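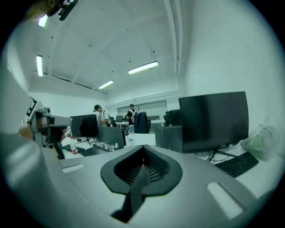

Hand-held grippers among the desks and monitors.

The robot that will tidy your house has been five years off for most of my adult life. Wavlow, the latest outfit to promise one, gave me a list of 9 chores. Its machine can manage four, provided the cutlery is all one colour and the dog is outside.

Clearing a desk isn't among the four. Cables are the trouble — they sag, they knot, and they belong to something under the desk that nobody wants unplugged. So people do the chore first, gripper in hand, and the software studies their form. Wavlow has 3760 recordings so far. My teenager has seen me do it nearly as often, with similar results. 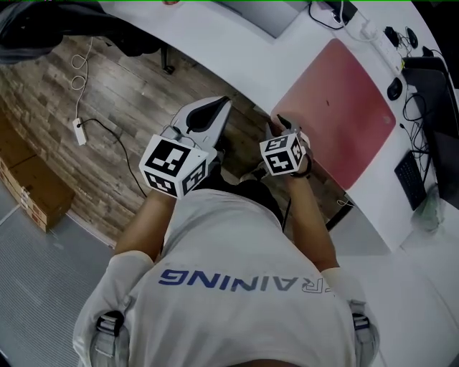 Lamduan Saithong thinks I'm being unkind, and that a machine which coils one cable properly by January will have earned its spot on the power board. I've offered it my garage.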